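Tindora opens its lunch swap to the whole neighborhood

September 24, 2025 – I'm Folke Dalen, I run the kitchen at Tindora, and I'm so happy to finally share this one! Our lunch swap, which began in June with 13 people and a lot of lentil soup, is now open to anyone who lives or works in Bridby.

You cook one dish at home, bring it in nine portions, and go home with eight different lunches (you keep one of your own, obviously). Since the start we've traded 3396 portions, and I must have eaten most of Loïc Caron's potato salad myself.

Joining is free. Hyun-seo Kong handles sign-ups at the front counter and will talk you through allergy labels – please be patient with her, the label printer is moody.

Bring your food in containers with lids that close tight, with your name on the bottom. 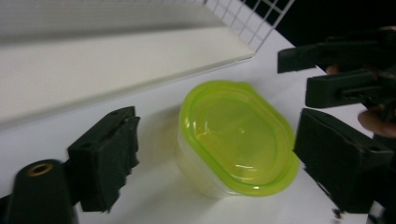 A lidded container at Tindora.

Questions about the swap, or press visits? Ask for Achilleas Liapis at the Tindora office. He'll probably feed you too.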